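プレスリリース

Hollari、ミニチュアゲーム用ルールブック「Statitstead 冬の包囲戦」を発売

報道関係者各位
5月3日

卓上ゲームの企画・出版を行うHollariは、ミニチュアゲーム用ルールブック「Statitstead 冬の包囲戦」の販売を本日より開始しました。著者はJarmo Lehtinen。印刷版とPDF版、同時発売です。お待たせしました、本当に。

「Statitstead」は架空の城塞都市をめぐる攻防を扱うスカーミッシュゲームです。舞台は雪に閉ざされたNesness地方。籠城側と攻囲側に分かれ、食料と薪と士気を削りあいながら春を待つ、あるいは春が来る前に落とす。派手な会戦はほとんどなし。夜襲、坑道掘り、橇での補給、井戸の奪いあい。地味です。地味ですが、テストプレイでは決着まで席を立たない人が続出しました。 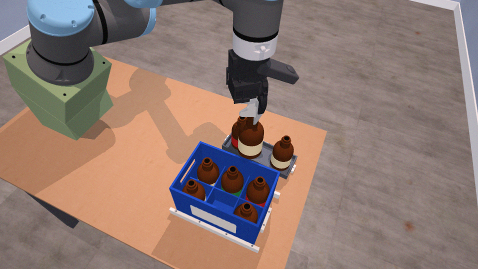 木目のテーブル、茶色の瓶と青いボトルクレート(CG)

■ゲームの概要

プレイ人数は1人から4人。1人用と協力プレイは専用の章を設けました。付け足しの1ページではなく、敵側の行動表、天候表、噂カードまで揃った独立のモードです。2人対戦が基本、3人以上の場合は第三勢力「渡し守」が加わります。渡し守はどちらにも物を売ります。高く。

必要なフィギュアは片側8体から12体。28mmを想定していますが、15mmでも距離の読み替え表を使えばそのまま遊べます。手持ちの中世風、ファンタジー風のものなら何でも結構です。専用フィギュアの購入は必要ありません。ダイスは6面を10個ほど、あとは巻尺と、寒さカウンターの代わりになるもの。ボタンでも豆でも。

戦場は90cm四方。城壁が一枚あれば始められます。なければ本を積んでください。著者の家では最初の半年、それでした。

■寒さのルールについて

本作の中心は「寒さ」です。各ターンの終わりに、火から離れている兵士は寒さカウンターを受けとります。3つで行動が鈍り、5つで戦場を離脱。火を焚けば暖まりますが位置が敵に知れます。薪は有限。城側は家具を燃やせます。家具の次は門を燃やせます。門を燃やした場合の処理は42ページに記載。

天候は毎ターン変わりますが、吹雪の間は射撃不可、かわりに隠密移動が可能になります。攻囲側はこれを待つことになるでしょう。籠城側も待ちます。

■キャンペーン

1月の初雪から雪解けまで、全7本の連結シナリオを収録。前のシナリオで失った兵士は戻りません。生き残った兵士は経験と、あと凍傷を持ち越します。指を失くした射手が次の回から鍛冶場の手伝いに回る、といった配置換えのルールもあり。順番に遊ぶのが基本ですが、分岐があり、2本目の「水車小屋」を落とした側は3本目の配置を選べます。単発で遊びたい方には各シナリオの末尾に独立用の編成を載せました。

シナリオ一覧
1 初雪
2 水車小屋
3 凍った堀
4 渡し守の市
5 坑道
6 門を燃やした夜
7 雪解け

■著者コメント

Jarmo Lehtinen
「最初に書いたのは5本目の坑道のシナリオです。暗くて狭くて、誰も勇ましくない。あれが面白かったので、残りを書きました。包囲戦のゲームは壁を登る場面ばかりになりがちですが、私が遊びたかったのは壁の内側で鍋の中身を数えている側の話でした。もちろん壁も登れます。梯子のルールは3回書き直しています。編集からは4回だと言われています。1人用の章は、冬の間に相手が見つからない人のために書きました。私がそうだったので。敵の行動表は意地が悪いです。勝てなかったら難度を下げてください。下げても恥ではありません、私は普段から下げて遊んでいます。」

■制作について

イラストと地図はEildsenではなくEskildsen工房が担当(先行案内の表記に誤りがありました。お詫びして訂正します)。白黒の線画を中心に、シナリオごとに見開きの地図が付きます。地図はサイトから別途ダウンロードも可能。印刷してメモを書きこみながら使うことをおすすめしまます。 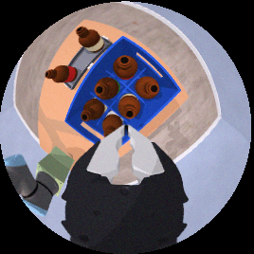 ルールの検証には国内外のゲームサークルにご協力いただきました。集まった試合記録は384戦分。当初は攻囲側がかなり強く、梯子と夜襲の組み合わせでほぼ決まってしまうという報告が相次ぎました。そこで夜襲には前ターンの休息を必須とし、梯子の本数にも上限を設定。その後の記録では両陣営の勝敗はほどよく割れています。逆に渡し守は弱すぎたため、値上げの権利を与えました。

記録用紙を送ってくださった皆さま、ありがとうございました。お名前は巻末に掲載しています。漏れがあればご連絡ください、PDF版はすぐ直します。

■初回特典

公式サイトで印刷版をご注文の先着500名様に、噂カードの厚紙版セットをお付けします。切り離し式。なくなり次第終了、再生産は未定です。PDF版には噂カードの印刷用データが最初から入っていますので、特典がなくても遊ぶうえでの不足はありません。

また、印刷版をお買い上げの方にはPDF版を無料でお渡しします。注文確認メールにリンクがあります。店頭で購入の場合は本の見返しにあるコードをご利用ください。コードの0とOが見分けにくいとのご指摘を印刷後にいただきました。両方お試しください…

■限定版

布装・しおり紐つきの限定版を100部のみ製作。著者署名入り、通し番号つき。内容は通常版と同じです。受付は公式サイトのみ、お一人様1部まで。発送は通常版より遅れます。製本所の都合で日程がまだ出ておらず、決まり次第サイトでお知らせします。

■今後の予定

追加シナリオ集「Nesnessの夏」を準備中。寒さの代わりに疫病と渇きを扱います。蠅のルールあり。発売時期は未定。また、既刊をお持ちの方からお問い合わせの多かった攻城兵器については、無料の追補としてPDFで公開予定です。投石機は入ります。大砲は時代が違うので入りません。

店頭での体験会も順次開催します。体験会ではフィギュアと地形はこちらで用意しますので手ぶらでどうぞ。初心者歓迎、途中参加は難しいので開始時刻にお集まりください。開催店舗を募集しています。ご興味のある店舗様は下記まで。体験用シナリオ「初雪」のデータと進行の手引きをお送りします。

■製品仕様

書名 Statitstead 冬の包囲戦
著者 Jarmo Lehtinen
イラスト・地図 Eskildsen
判型 A4
形態 印刷版(ソフトカバー)、PDF版、限定版(布装)
プレイ人数 1人から4人
プレイ時間 1シナリオ90分から2時間
対象年齢 12歳以上
商品番号 HL-946
発行 Hollari
フィギュア、ダイス、地形は付属しません

■販売について

印刷版は公式サイトおよび取扱店にて。PDF版は公式サイトのみ。価格は各販売ページをご確認ください。発送は注文順、発売直後は混みあうため数日いただく場合があります。海外発送可、送料は地域により異なります。取扱店の一覧は随時更新中、最寄りの店舗が載っていない場合は直接お店にお尋ねください。載せるのが追いついていないだけのことがあります。

■本件に関するお問い合わせ

Hollari 広報担当
公式サイトのお問い合わせフォームよりお願いいたします。レビュー用の見本誌(PDF)をご希望の媒体様は、媒体名と掲載予定を添えてご連絡ください。表紙画像、地図の見本、著者近影もお送りできます。ルールに関するご質問はフォームの「ルール質問」からどうぞ。著者本人がまとめて答えますので、お返事まで少しお時間をください。

以上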